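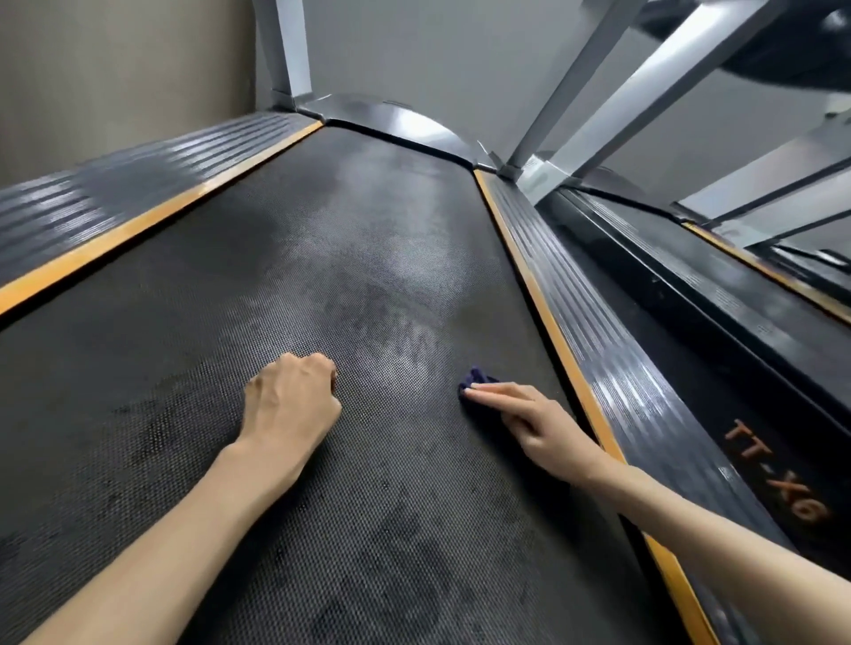 Hands and a cleaning cloth on a treadmill belt.

Filed under: Rodeo news, Western sport

CESUSBY RODEO MOVES TO THE USTON SHOWGROUND

Wed 29 March

The Cesusby Rodeo will be held at the Uston showground this summer, after many seasons on the river field at the edge of Cesusby. The Cesusby Rodeo Association signed the lease with the showground in February. The lease covers this season and next.

The name of the rodeo will not change. Entries, prize money and the order of events will be handled from the Cesusby office as before, and members do not need to renew or re-register because of the move.

The river field has been wet at the start of the last two seasons. Last year the opening evening was put back while the arena was dragged and fresh sand was brought in, and the bareback riding had to be run the following morning before the paying crowd arrived. The owner of the field has since asked for part of it back for hay. The association looked at staying on the smaller piece of ground that would have been left, but there was no room on it for the stock pens and the trailers together.

Uston has a permanent arena with a sand and clay floor, pipe fencing on all sides and a covered grandstand with 800 seats. There is hard standing behind the chutes for lorries and horse trailers. The secretary's office will be in the low brick building by the main gate, where the showground sells tickets for the autumn stock sale.

The programme

The rodeo will run over two days. Saddle bronc, bareback, bull riding, steer wrestling, tie-down roping, team roping and barrel racing will all be held on both days, with the draw posted at the secretary's office and on the board beside the warm-up ring. Breakaway roping has been added as a full event, after being run as an extra at the end of the evening last year. It will be placed between the tie-down roping and the team roping so that the roping cattle can be worked in one go.

The barrel pattern will be set to the full standard size. At the river field it had to be shortened on account of the fence, and times from that arena could not be compared with those from elsewhere. Arena records from the river field will be kept in the programme under their own heading. A new list will be started for Uston.

The grand entry will come in from the east gate. Riding clubs that want to carry a flag should tell the office in advance so that the order can be worked out before the day. Horses in the grand entry must be used to crowds and loudspeakers, and the arena director may ask any rider to take a horse out.

Junior events will be held in the mornings, before the main gates open to the public, and there is no charge to watch them. They are goat tying, pole bending, junior barrels and calf riding. Parents or guardians must sign the form in person. Forms signed at home and sent in with a friend were accepted in the past but will not be this year.

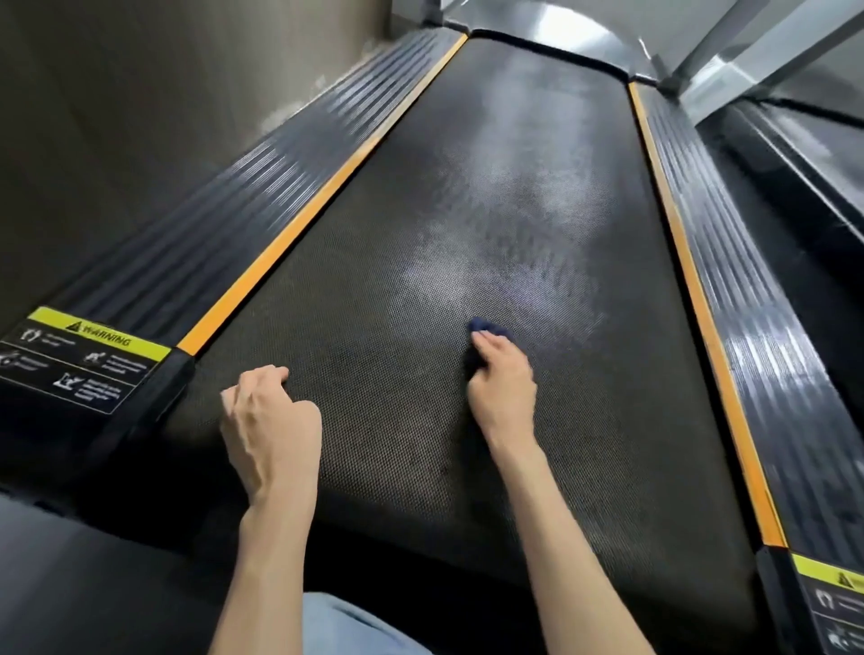 Cesusby Rodeo Association Press Office

Stock

Bucking horses and bulls will again be supplied by the Yip Stock Company, which has brought stock to Cesusby since the rodeo went back to open competition. The company will also supply the pickup horses. Roping and wrestling cattle will come from a ranch near Uston and will be penned at the showground the evening before the first performance.

A vet will be on the grounds for the whole of both days, including the junior mornings. The pens have their own water line, and shade cloth will be put over the west side, where there are no trees. Any animal that the vet marks as unfit will be drawn out and the contestant given a re-ride or a re-run from the spare stock. The decision of the vet is final and is not open to protest.

Contestants bringing their own horses should have the usual health papers ready at the gate. Trailers without papers will be asked to wait in the lay-by outside until these can be shown. Stalls are limited and are let in the order that bookings come in. Horses may be tied to trailers overnight, but portable pens must be put up on the grass to the north of the hard standing and kept clear of the fire lane.

Entries

Entries open by telephone and at the Cesusby office. The saddle bronc will be limited to 28 riders across the rodeo, the most that can be mounted without bucking any horse twice in a day. Once the list is full, names will be put on a reserve list and called in order if there are withdrawals. There is no fixed limit in the timed events, and if more enter than can be fitted into the performances, the rest will run in slack after the evening show.

Fees are to be paid by the close of books. A contestant who turns out without having paid will not be drawn. Refunds will be given on a doctor's or vet's note only.

Ground rules are the same as last year with one change. In the tie-down roping the barrier length will be set on the first morning, once the cattle have been seen to run in the new arena, and will then stay as it is for the whole rodeo.

The Erna Saddle

The Erna Saddle will be given, as usual, to the contestant who earns the most in two or more events. It takes its name from the old Erna ranch north of Cesusby, where the first local riding contests were held in a corral beside the branding pens. The ranch house has gone but the corral posts are still standing, and the original trophy saddle is kept in a glass case in the Cesusby library.

The new saddle is being made by a shop in Uston. It will be on show at the secretary's office during the rodeo and will be presented in the arena after the last bull ride. The winner must be present, or must have left word with the office, or the saddle will be held for collection.

Tickets and travel

Grandstand seats are numbered and can be booked from the Cesusby office. The open bank on the south side is unreserved, and people may bring their own chairs provided these are kept behind the white line. Children who can sit on a lap do not need a ticket. Dogs are not allowed in the grandstand or near the chutes.

Tickets left over from last year's put-back opening evening will be honoured on the first day at Uston. They should be handed in at the office and swapped for a seat ticket, as the gate staff will not be able to take them.

Visitors should follow the signs for the showground from the main road and not drive through the middle of Uston, where the bridge has a weight limit. Contestants and stock lorries should use the back gate. A bus will run from the Cesusby market square before each performance and return once the arena has cleared. Camping is allowed from the night before the first performance until the morning after the last. There are taps by the cattle shed but no electric hook-ups.

The dance will be held in the sale barn on the last night. Entry is included in the price of a grandstand seat, and there will be a separate door charge for everyone else.

Trade stands

Local traders who had a pitch at the river field have first call on a pitch at Uston and should confirm with the office before the remaining places are offered to others. Stands selling hot food need a current hygiene certificate. Pitches are on grass along the path between the main gate and the grandstand, and vehicles must be off the path before the gates open.

Press

Press passes will be issued from the secretary's office on the morning of each performance. Photographers may work from the platform beside the timed-event boxes. No one is allowed on the back of the chutes without the arena director's leave, and flash must not be used while stock is in the arena.

Contact: Press Office, Cesusby Rodeo Association, Cesusby | © Cesusby Rodeo Association. All rights reserved. | Back to top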